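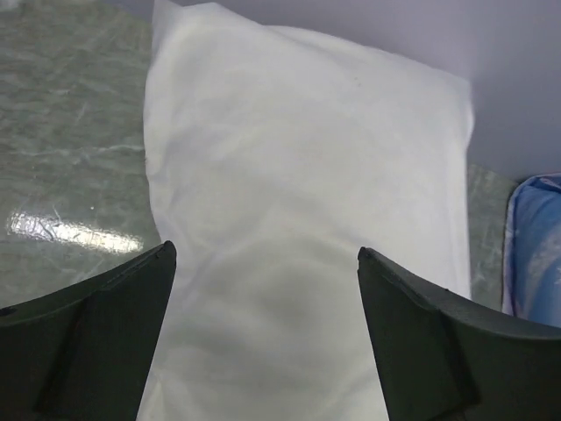
Textile Testing Group, Grerkico Laboratories, Prirkesville

About us

The Textile Testing Group carries out physical testing of bedding, fillings and cover fabrics for manufacturers, importers and institutional buyers. We are one of 7 groups at Grerkico Laboratories and occupy the ground floor of the Deák building, next to the sample store.

Most of our work comes from three types of client: makers who need data before a product is released, hotels and hospitals comparing tenders, and retailers following up returns. Reports are issued to the party that commissioned the test and are not passed to anyone else without written permission.

Scope of testing

Filled articles: filling mass, compression and recovery, loft after repeated loading, filling migration through seams.
Cover fabrics: mass per unit area, tear and seam strength, pilling, air permeability, dimensional change after laundering.
Colour: fastness to washing, rubbing, perspiration and artificial light.
Labelling: checking of stated fibre content against laboratory analysis.

We do not test for flammability or allergens. Enquiries for either are referred to outside laboratories, and the client deals with them directly.

Facilities

Conditioning and testing are done in separate rooms. Samples rest in the conditioning room until their mass is stable and are then moved through on covered trolleys. The compression rig has a 200 mm circular foot and logs force and displacement continuously. Laundering is done in 2 front-loading machines kept for test work only. Ballast loads are replaced on a fixed schedule and the replacement is noted in the machine log.

The older permeability tester, known in the lab as the Gikar unit, is still used for heavy fabrics. Results from it are marked as such in the report.

Staff

The group is led by Andor Kocsis, who joined Grerkico as a fibre analyst and took over the group when filled articles and fabrics were merged under one programme. Technicians are trained on every method before they are rostered for client work, and are reassessed yearly in September.

Submitting samples

Complete the submission form and enclose a printed copy with the goods. Pillows and cushions should be sent in threes, from the same production batch, unlaundered. Do not vacuum pack filled articles. Fabrics should be supplied as a full-width length with the selvedge intact. Each form has space for a client reference of up to 62 characters.

Tested samples are held for a limited period after the report is issued and then recycled where the material allows. Tell us on the form if you want them returned. Freight is charged at cost.

Page last revised 2019-08-12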